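Gente, finalmente arrumei tempo para escrever sobre o kit de centros de alfabetização da Flunditz, que muita gente me pediu por e-mail desde que comentei dele no grupo! Uso com a minha turma de primeiro ano desde abril e já tenho opinião formada (várias, na verdade).

## O que vem no kit Flunditz Sílabas

- 135 cartões de sílabas, plastificados, com cantos arredondados
- 5 tabuleiros dobráveis, um para cada centro
- fichas de registro para copiar à vontade
- um guia para a professora, com as rotações já montadas

Os cartões são grossos. Os meus já passaram por mãos com cola, lanche de goiabada e uma queda dentro do balde de limpeza - e continuam inteiros! O guia é curtinho, dá para ler numa hora-atividade, e traz uma página de rotação que eu copiei em tamanho grande e colei na porta do armário.

## Como eu uso na minha sala

Começo sempre na terça, logo depois da roda de leitura. Cada grupo fica num centro por quinze minutos e depois troca. Nas duas primeiras semanas eu só ensinei a trocar de lugar, guardar e pedir ajuda ao colega, sem cobrar conteúdo nenhum. Parece perda de tempo, eu sei, mas depois consegui sentar com um grupo pequeno e ouvir cada criança lendo sem ser chamada a cada meio minuto. Que alegria!

A Augustina Asamoah, da sala ao lado, faz diferente: deixa os tabuleiros abertos o dia inteiro e quem termina a tarefa vai até lá. Ela tem uma turma mais tranquila que a minha, então fica a dica para quem também tem.

## O que eu mudaria

As fichas de registro têm linhas estreitas demais para quem ainda escreve em letra bastão. Eu ampliei na copiadora e resolveu. E a caixa... ai, a caixa! A tampa é de papelão fino e a minha rasgou na primeira quinzena. Passei tudo para um organizador Hasik com divisórias e nunca mais perdi cartão (fora o LHA, que sumiu e não volta).

## Preço e pedidos

O kit avulso sai por R$ 672, com frete à parte. O pacote para escola, com quatro kits e os guias, fica em R$ 2.454. Quem compra pela escola pode pedir nota fiscal no nome da associação de pais, é só avisar no campo de observações. Cartões de reposição são vendidos separados, em folhas. 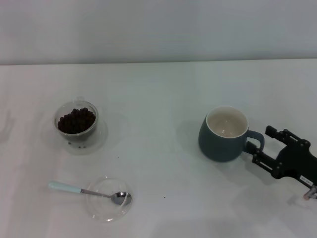

## Dúvidas que recebi

**Serve para o segundo ano?** Serve, para reforço. Eu tiraria as sílabas simples e deixaria só os encontros consonantais.

**Dá para usar em casa?** Dá sim, com um tabuleiro só.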